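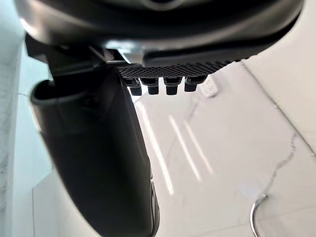
White marble pattern with soft gray veining.

I get more emails about my floor than about anything I cook, so okay, let's talk about cleaning glossy white marble-look surfaces! Mine shows every footprint, and for a whole year I made it worse with the wrong mop.

What I use: a flat microfiber mop, two buckets, a squirt of Trilletness neutral cleaner and an old bath towel. No vinegar, please, if yours is real stone (it can etch the polish, and then you're calling somebody).

Step 1. Sweep first
Soft broom, corners to middle. I do mine Thursday evening, when the kids are out. 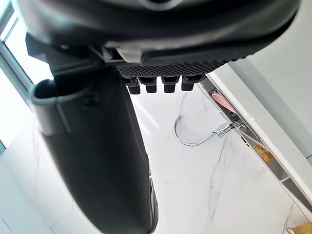
Streaks are what drive most people nuts, and nearly always it's too much soap. Cut your cleaner in half and see. Work in small patches and pick a landmark so you know where you stopped – one of those long veins that looks like a crack is perfect, I just mop up to it and start the next patch on the other side. Wring the mop until your wrists complain.

Step 2. Rinse and dry
Go over it again with plain water from the second bucket, then push the towel around with your foot. My neighbor Larasati Sumampouw does hers in socks and calls it exercise. Takes me 40 minutes for the whole downstairs, music on.

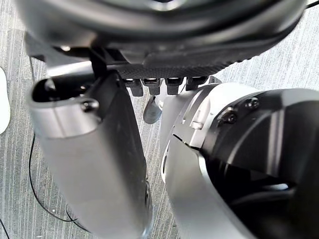
Step 3. Check it from low down
Crouch by the window and look across the shine. Any haze left? Damp cloth, dry cloth, done. I redo the spot by the fridge every single time.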